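Workshop notebook, February, 4 p.m.

Pageant gown for the Plorna finals, second fitting. She walked in it today and the skirt finally moves! Dzintra took 2 inches out of the hem at the front and left the train alone, and the turn at the end of the walk is lovely now, no kicking at all.

Crystals: 400 on the bodice so far, 80 still to go down the left side seam. Tharun wants to stop at the waist. I'd run them on to the hip (try it with pins first, Tharun, then tell me no).

The sash keeps sliding off the satin shoulder. Brendan's hidden snap held for the whole practice walk, so two of those, sewn in by hand. Oh, and the crown comb sits much better with her hair up – ask Florian if the stylist is set on loose curls.

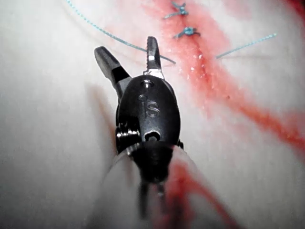 If she is, we'll need a wider comb, and I'd love to see it before the last fitting.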